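梨子进锅之前

从车站到 Mistitz 要换一趟小巴，小巴在谷底绕一圈，把买菜的人都放下来，才往坡上开。坡上种梨，也种李子和一点榅桲。三月去的时候树还没有开花，枝条剪过，剪下来的堆在地头，准备粉碎了铺回树下。Kuketti 就在这条路的尽头，一栋刷白的房子，旁边接着一间矮一些的库房。门口没有招牌，只在信箱上贴了名字。

Kuketti 做水果蒸馏酒，也做一款配制的利口酒，名字叫 Drendance。前者是把果子捣碎发酵，再蒸出来的烈酒，透明，不加糖；后者是拿前者打底，浸果皮、草根和香料，再加糖调出来的。两种东西放在同一个货架上，喝的人往往分不清，标签上又都画着水果。蒸馏坊的人对此不太在意，说买回去打开闻一下就知道了。

三月是蒸馏坊比较闲的时候。秋天收的果子已经蒸完，酒在罐里放着，人手用来洗设备、修管子、贴标。负责生产的人带我从后门进去，先让我换鞋。地面是湿的，刚冲过。蒸馏锅在屋子靠里的位置，铜的，外壁擦得不算亮，锅颈上有一圈圈水渍。他说外面亮不亮没关系，要紧的是里面。铜会跟酒气里的含硫物质起反应，把不好闻的味道留在锅壁上，所以每蒸完一批都得把里面洗干净，洗到露出铜色。洗不干净，下一批就带着上一批的毛病。

水果蒸馏酒的做法，说出来很短。果子挑过，洗过，捣成浆，装进发酵罐，加酵母，等糖变成酒精，然后加热，收集蒸出来的酒气，冷凝，取中间那一段，兑水，装瓶。从头到尾没有哪一步需要秘方。难在每一步都会丢东西，丢掉的就找不回来了。

先说果子。坡上的梨有好几个老品种，个头小，形状不齐，直接吃有点涩，水果店不收。这类梨做酒倒合适，皮厚，香气重。Kuketti 自己有 2 公顷果园，其余向邻居收。收果的规矩写在一张塑封的纸上，挂在过磅的地方：熟透的收，落地超过一夜的不收，带叶子的可以，带泥的要先冲掉，发霉的一个也不要。最后这条执行得最严。霉味能穿过发酵，也能穿过蒸馏，到了瓶子里还在，而且因为别的味道变淡了，它会显得更重。

熟到什么程度算熟透，各家有各家的说法。梨有个麻烦，它从里面往外熟，外皮看着正好的时候，果心可能已经褐了。所以收梨的人要切开看。他们的办法是每筐随手拿一个，切开，闻一下，再决定整筐的去处。有的当天捣，有的摊在木架上再等几天。等的时候每天早上有人去翻，软了的先挑走。秋天最忙的那阵子，翻梨的人比蒸酒的人还多。

李子比梨省事，熟了就掉，掉了就收。麻烦在核。核里的成分会带来杏仁一样的味道，少一点是香，多了发苦，而且处理不当会生成对身体不好的物质，各地对它的含量都有限制。Kuketti 的做法是把大部分核筛掉，留一小部分整粒的，绝不打碎。捣浆机的间隙是特意调过的，只压果肉。机器旁边的墙上用铅笔写着不同果子对应的刻度，有的字迹已经描过好几遍。

榅桲又是另一回事。它硬，表面有一层绒毛，不擦掉的话酒里会有一股油腻的苦味。擦榅桲是手工活，用粗布，一只一只来。生产负责人说有一年他们试过用滚筒刷，绒毛是下去了，皮也破了，破口处一夜之间就变了色，后来那台刷子卖给了种土豆的邻居。

发酵是最看不见的一段。果浆进了罐，盖上盖，装上一个只出不进的水封，接下来就是听它冒泡。温度管在 18 度以下，高了，酵母跑得快，香气跟着二氧化碳一起跑掉；太低又容易停下来，停下来的果浆很快会被醋酸菌占了去。冷的秋天他们要给罐子裹毯子，暖的秋天要往夹层里通冷水。梨的糖里有一部分酵母吃不掉，发酵结束以后果浆尝起来还有一点甜，外行会以为没发完。判断是否发完要靠比重计，连着测，读数不动了才算。

酸度也要管。梨的酸低，容易染菌，捣浆时要加酸，把环境调到杂菌不舒服的程度。加多少看当年的果子，下雨多的年份和晒得狠的年份差得远。我问有没有一张表，他说有，但每年都改，改到后来表只是用来提醒自己去测的。

发完的果浆不能久放。蒸馏坊只有一口锅，秋天果子又是挤在一起来的，所以排锅的顺序是件要吵架的事。办公室里有块白板，分格写着罐号、果子、进罐的时候、什么时候该上锅。到了最忙的几周，锅从早上六点开到夜里，换班的人在隔壁屋睡觉。果浆里有果肉，加热快了会糊底，糊味同样能一路跟到瓶子里。锅里因此装了搅拌桨，慢慢转，锅外是水浴，火不直接碰到铜。

Kuketti 蒸 2 次。头一次把酒精和水、果渣分开，得到一锅度数不高、略微发浑的粗酒，味道很冲。第二次才是讲究的地方：火小，出酒慢，流出来的东西按先后分成酒头、酒心、酒尾。酒头有指甲油和胶水的味道，不要。酒尾闻着像煮过的蔬菜和湿纸板，也不要，或者留着并到下一锅里再蒸。中间的酒心才能装瓶。

在哪里切开，靠人闻。出酒口下面放一只小杯子，隔一会儿换一只，排成一溜。闻的人从头闻到尾，再倒回来闻。有仪器可以测，测出来的数也记，但最后下刀的还是鼻子。切早了，酒头里的杂味混进来，喝的时候扎喉咙；切得太晚，好的香气跟着酒头一起倒掉了，有些梨的香气偏偏来得早。酒尾那边也一样，有一点尾巴，酒会显得厚，过了那一点就发闷。负责生产的人说他感冒的时候不上锅，家里人感冒他也躲着走。

我在那里闻了去年秋天留的一套样。前几只确实难闻，到了某一只，梨皮的味道忽然出来，很清楚，后面几只越来越像熟梨，再后来像梨干，最后像炖过头的水果。让我指出该在哪里切，我指的位置比他们的晚了两只杯子。他说不算错，那样切出来的酒也能卖，会更圆一点，只是他们家的客人喜欢前面那种锐的。

蒸出来的酒心度数很高，这时候喝不出什么。酒要先放。透明的那几款放在不锈钢罐和玻璃坛里，至少 12 个月，坛子不装满，留一点空，让空气慢慢进去。库房不控温，夏天热，冬天冷，他们认为这样反而好。也有一部分李子酒进木桶，桶是旧的，颜色浅，酒出来只带一点稻草黄。有客人希望颜色再深一些，觉得深色的值钱，蒸馏坊没有照办。

兑水是个慢活。高度数的酒里溶着油性的香气物质，水加得急，它们会析出来，酒变浑。所以要分很多次加，每次加完放几天。水是坡上的泉水，软化过。有的酒坊兑完水会先冷冻再过滤，把可能变浑的东西一次滤掉，酒在冰箱里放多久都透亮，代价是香气也薄了一层。Kuketti 只用粗一些的滤纸，瓶身背面印了一行小字，说低温下可能出现轻微浑浊。他们每年还是会收到几封退货的信。

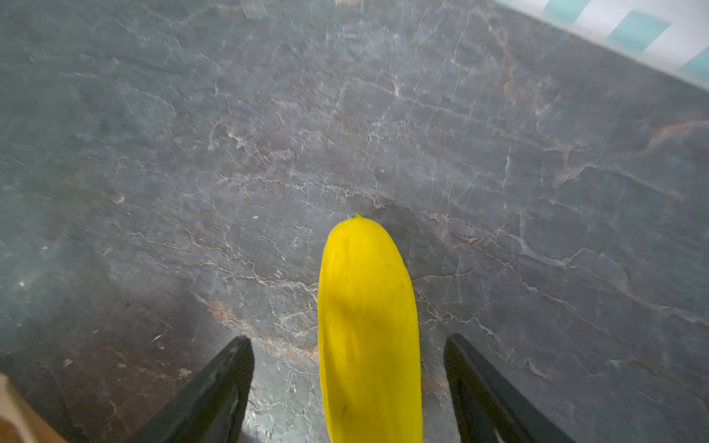
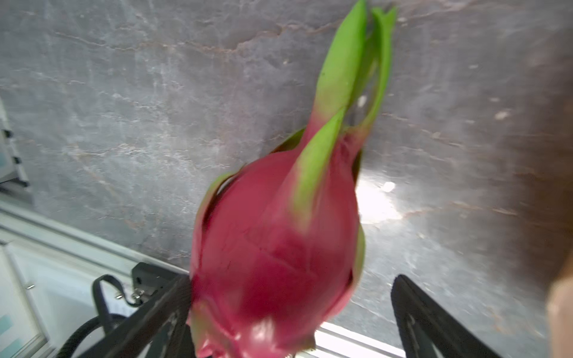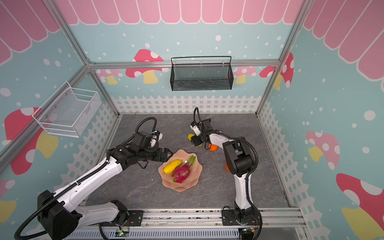 哪些果子适合进锅，是蒸馏坊被问得最多的一件事，问的人手里通常正有一堆吃不完的果子。生产负责人的回答是先闻，别看。颜色留不到酒里，再红的皮，蒸出来也是透明的；能过去的只有会挥发的东西。第二张照片里的火龙果就是个好例子，洋红色的皮，鳞片到边缘转成青绿，摆在哪儿都显眼，可火龙果的香气很淡，发酵以后更淡，蒸完了多半只剩一股说不清的甜味。第一张里的黄色瓜果也一样，颜色鲜亮，要是按西葫芦那一类来看，糖和香气都不够，做菜比做酒强。反过来，那些长相平常的小果子，山上的花楸、接骨木、野樱桃，一锅果浆出不了多少酒，味道却可以很足。花楸尤其不划算，摘起来费人工，糖又少，一大罐果浆最后只得几坛，所以花楸酒的价钱总在货单最上面。

香气淡的果子也不是完全没有办法用，可以浸。把果子放进没有什么味道的中性酒精里泡，泡透了再蒸，覆盆子常这样处理，因为它发酵起来糖太少。这样得来的酒在很多地方要用另一个名称，不能跟全发酵的混在一起卖。两种写法在标签上只差一两个词，价钱可以差出一截。买的人如果在意，应该把背标看完。

Drendance 走的就是浸的路子。它的底酒是放过的梨酒，里面浸梨皮、龙胆根、苦橙皮和一点晒干的榅桲片，还有几样他们没告诉我。浸的时间各不相同，苦橙皮最短，泡久了会有一股白瓤的涩；龙胆根苦得厉害，用量很小，单独泡在一只坛子里，调的时候按勺加。糖是甜菜糖，先化成糖浆，放凉再兑。颜色全部来自浸泡，每一批略有出入，有的偏琥珀，有的偏茶色。

这款酒最早没打算卖。蒸馏坊的老客人逢年底要给自己的客户送礼，买的都是梨酒，送出去以后得到的反应差不多：收礼的人觉得太烈，放在柜子里不开。有个做木材生意的老主顾提出来，能不能弄一款甜一点的，装在同样的瓶子里。头一批就是给他做的，收礼的人喝完来问哪里能买到，才有了后来的名字和标签。现在 Drendance 的出货量已经超过任何一款单一水果的酒，这件事蒸馏坊的人提起来口气有点复杂。

送礼这门生意对小酒坊来说很要紧。零售客人一次买一瓶，要试喝，要聊天；公司客人一次订几箱，年底结账。可是公司客人的要求也多。有的要在标签上加自己的标志，有的要木盒，有的要在盒子里垫刨花，又嫌刨花掉渣。Kuketti 接这些活有个底线，酒标的正面不动，别人的标志可以印在颈标或盒子上。为这条规矩丢过订单，他们也没有改。

木盒他们做了好几版。早先的盒子是滑盖的，天气一潮就卡住，收礼的人得拿刀撬。后来改成合页，合页又在运输中磕碰瓶肩。现在用的是硬纸筒，轻，便宜，叠起来省地方，唯一的抱怨是看上去不够贵重。销售那边想换回木盒，仓库那边坚决反对。我去的那天，两种包装都堆在走廊里，各堆各的。

从 Mistitz 下山，再坐火车进城，能在 Hầu 找到这些酒。Hầu 是一家兼卖酒的小酒馆，门面窄，进深长，前半截是货架，后半截摆了吧台。店里的酒单写在活页夹里，按果子排，不按产地排，梨归梨，李子归李子，同一种果子底下有好几家酒坊，客人可以横着比。店主人说按产地排的时候，大家只点听说过的地方；按果子排以后，问的问题就变了，开始问这个梨和那个梨有什么不同。

Hầu 给水果蒸馏酒用的杯子是细脚的小郁金香杯，肚子收得不大，口略微外翻。早年流行的直筒小杯他们不用，那种杯子倒满了一口闷，香气没地方待。倒酒只倒杯底一层，常温，不冰。冰过的酒闻不到东西，入口倒是顺，所以做得差的酒才需要冰。倒好以后要放几分钟，让最冲的酒精散一散。心急的客人往往端起来就闻，鼻子凑得太深，被呛一下，之后什么也闻不出来了。店里的人教的办法是把杯子先放在下巴那里，慢慢往上抬，闻到果味就停住。

喝空的杯子不急着收，也是他们的习惯。残留的一点酒挂在杯壁上，过一阵再闻，酒精走得差不多了，果子的味道更清楚。好的梨酒，空杯第二天早上还有梨味。用香精勾出来的，空杯里先是一股糖果味，很快就什么都没有了。店里有时候把两只空杯并排放在吧台上，让犹豫要不要买的客人自己闻。

价钱绕不开。一瓶像样的梨酒，价格够买好几瓶普通的伏特加。客人问贵在哪里，店里的人会指指角落里的一只筐，平时装着待卖的梨，说一整筐都在这半瓶里头了。果子的成本占了大头，余下的是时间和人工，还有税。酒精税按度数和容量收，跟果子好坏没有关系，便宜的酒和贵的酒在这一项上交得一样多，所以做便宜的水果酒其实很难赚钱，除非果子几乎不要钱，或者里面压根没有多少果子。

超市里那种价格很低的水果烈酒，多数属于后一种。标签上画着很大的樱桃或者杏，小字里写着中性酒精和香料。它们合法，也有自己的用处，烤蛋糕、浸水果、兑热饮都行。要单独喝就差些意思。辨别的办法很简单，看成分和品类名，再看有没有写明哪种果子、哪个年份、哪家蒸的。写得越具体，作假的余地越小。

配菜方面，山里的传统是饭后喝一小杯，说是助消化。这个说法不必当真，烈酒对消化没有什么帮助，喝的人图的是一餐饭有个收尾。Hầu 的做法活一些，梨酒配硬质的老奶酪，李子酒配黑巧克力或者烟熏的肉，榅桲酒配羊奶酪。Drendance 加冰块和苏打水，放一片苦橙皮，当开胃酒卖，夏天走得最快。店里也试过用梨酒调鸡尾酒，效果有限，柠檬汁一进去，梨就不见了，要把用量加得很大才压得住，成本又上去了。眼下单子上只留了一款，梨酒、干味美思，搅冷，不加别的。

存放倒不讲究。蒸馏酒不像葡萄酒，装了瓶基本不再变化，竖着放，避光，别挨着暖气就行。不能躺着放，高度酒会泡坏软木塞。开过的瓶子，剩得多的可以放很久，剩下一小半的就要留心，瓶里空气多，香气散得快，过个半年就闻得出来。办法是换到小瓶里装满，或者干脆喝掉。利口酒因为有糖，开瓶以后瓶口容易粘，用热水擦一圈，不然下次拧不开。

想去 Mistitz 看看的人，秋天和初春各有各的好处。秋天能看到锅在烧，屋里屋外都是果浆的味道，黄蜂也多，蒸馏坊的人没空招呼你，站的位置不对还会挡道。初春清静，可以慢慢尝，就是看不到蒸馏。参观要提前打电话，开车的人蒸馏坊会给一套小瓶带走，让你回去再喝。坡上没有餐馆，谷底的面包房中午关门，带点吃的上去比较稳妥。空着肚子尝烈酒，尝到后面几款已经不算数了。

尝的顺序也有安排。先李子，后梨，榅桲放在最后，木桶里出来的再往后排，Drendance 单独拿出来，喝完它就不回头了，甜味和苦味都会留在嘴里，再喝透明的酒只觉得辣。中间用温水和白面包清口。吐桶放在桌子底下，吐掉没有人会介意，蒸馏坊自己的人从头到尾都在吐。

我尝到的那批梨酒来自一个多雨的年份，果子甜度不高，出酒比平常少。入口的前半段很直，有梨皮的涩感，中间有一点白胡椒，尾巴不长。旁边另一瓶是晒得足的年份，厚得多，像熟到发软的梨，收得也慢。蒸馏坊的人自己更喜欢前一瓶，店里卖得好的是后一瓶。两瓶的标签一模一样，只有瓶颈上的批号不同，买的时候要翻过来看。

今年的情况还不知道。坡上的人都在等花期，花开得早，遇上倒春寒就全完了；开得晚一些，稳当，可是蜜蜂少的年份坐果又差。果园的边上已经摆好了防霜用的蜡桶，盖着油布。生产负责人送我到小巴站，路上停下来掰开一根枝条上的芽看了看，里面是绿的。他把芽扔了，说再过几个礼拜打电话来问。

小巴晚了一会儿才到。车上有人拎着一袋去年的梨干，袋口没扎紧，一路都是那个味道。

购买与参观：Kuketti 的梨酒、李子酒和榅桲酒在蒸馏坊有售，木桶李子酒每人限购 2 瓶，Drendance 不限。花楸酒视年份而定，卖完为止。城里可以去 Hầu，按杯或按瓶都卖，吧台傍晚开始营业，货架白天就开。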